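Edard Football Supporters' Association
Minutes of the June meeting, held Friday, 7:30 p.m., back room of the Tradmont

1. Minutes of the last meeting
Approved as read.

2. Season review
The chair opened with the cup semifinal, and it took a while to get past it! Winning away at Carkov with a goal in minute 94 was, all agreed, the best night this club has had in years. The members who made the trip got a round of applause. Thanks are to be sent to Carkov for looking after our fans so well — the food stand stayed open late for both coaches.

League form was patchy by comparison, but the young back line kept improving and the spring home games were a joy to watch.
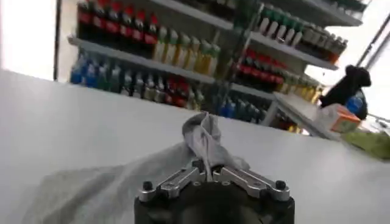
How will tickets for the final against Thampi be shared out?
Season ticket holders get first pick, and whatever is left goes on open sale at the club office the next morning. Our allocation is 3000, so the secretary expects everyone who wants to go will get in.

3. Travel to the final
We have 2 coaches booked, 50 seats each, leaving from the main gate at 9 a.m. A third can be added if names come in early enough. Under-16s must travel with an adult. Drums and flags are fine at Thampi's end of town, but poles have to be the short plastic kind. The big banner is going, of course, and people who can help carry it should tell the secretary.
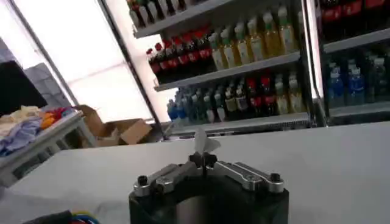
White tabletop, bottled drinks behind.

4. Women's team
Great news here: promotion is confirmed, and next season's home games move to the main field. Members were very keen to get a proper crowd in for the opener. Agreed to run a joint ticket with the men's preseason friendly and to put it on the front of the next newsletter.

5. Songs
Three new ones were tried out, one with real promise. The Carkov goal song needs a second verse — send words to the secretary before the final.

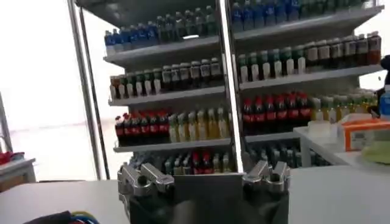

The old winger's song stays too, by a big show of hands, and it will be sung first on the coaches.

6. Any other business
Scarf orders close at the end of the month. The east stand roof leak has been reported to the club again.

Meeting closed at 9:10 p.m. Next meeting after the final, same room.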